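Swapping the right-hand gripper: Zunasetti vs. Porusa

The Zunasetti gripper has been on the right arm since April and it was time to compare it with something else. The Porusa unit arrived with the wrong bolt pattern, so Pluresdale milled an adapter plate 11 mm thick. That moves the tool center point out, and I had to redo the hand-eye calibration before any numbers were worth keeping.

Both units run off the same Pellegrini controller at 1,000 Hz. Same arm, same wrist, same approach poses. The left hand was left alone, as its only job is to hold the basket while the right arm picks.

Chip bags are a poor target for parallel fingers. The film is slick, the outline changes with every touch, and the air inside pushes back before the fingers have a real hold. My old rule was to close on the middle of the bag at low force. It works on an upright bag and fails on one lying flat.

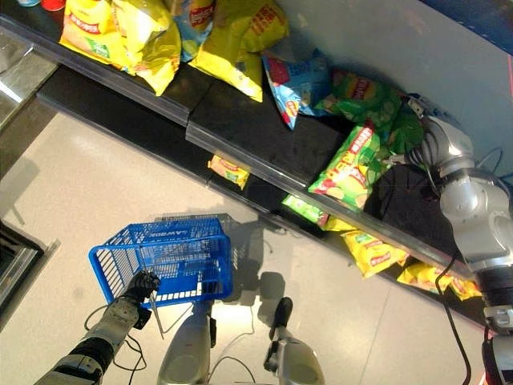

The better approach is to go for the crimped seam at the top or bottom. It is thin and flat and doesn't roll. The short fingers on the Zunasetti need the wrist to come in close for this, and the neighboring bags get pushed aside on the way. The Porusa fingers are longer and reach the seam sooner, but they flex sideways under load, up to 2 mm at the tip by my dial gauge.

The log now holds 3,448 grasp attempts across both units. I haven't split it by bag pose yet, so I won't quote a success rate. Two things are clear without it. Most misses start with a bad depth reading on shiny film, which no gripper will fix. And the Porusa's current feedback is too noisy below its lowest force setting to tell a light grip from an empty close.

Cable routing still needs work. The Porusa connector exits at the side of the palm and catches at full wrist roll. I have limited the roll in software for now. A right-angle connector is on order, and the seam grasps get rerun once it's in.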